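Mon 17 March

1/ Okay, settle in, because I have a nice story from our little town of Velley and I've been wanting to tell it since breakfast. It's about a bus driver on the 34 and a bag of mail.
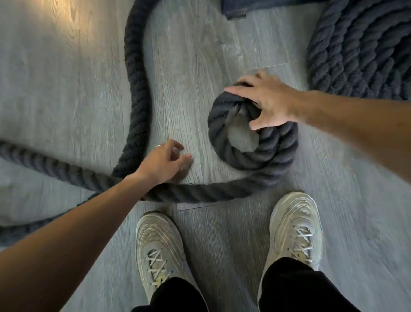 2/ So the 34 runs from Pryor out to the old mill and back, and on a weekday morning it's mostly folks heading to work and a few of us going in for groceries (me, with my cart, always taking up too much room, sorry everybody).

3/ At the Pellow Street stop there's an older gentleman who rides in to the post office every week. Very polite, always has his hat on. This time he got off without his canvas bag, and we were four stops down the road before a teenager in the back spotted it under the seat.

4/ The driver pulled over at the next stop, called it in, and then asked all of us, over the speaker, if we'd mind terribly being a little late. You should have heard the bus! "Go, go, turn around!" One lady was already on the phone telling her boss.

5/ Back we went. He was still standing outside the post office, patting his coat pockets, poor man. The driver set the brake, walked the bag over to him and held his elbow up the steps, and waited with him till somebody opened the door.

6/ The bag had $494 in it, plus birthday cards for his grandkids, all stamped and ready. He told the driver it was the rent. I had a lump in my throat and I wasn't the only one, the man in the work boots across from me was looking very hard out the window.

7/ I put a few lines about it on the Flillus neighborhood page when I got home, thinking maybe my sister would see it. Last I looked it had 817 comments, and so many of them were people with their own story about that same driver!

8/ If you ride the 34 this week, say thank you on your way out. And check under your seat.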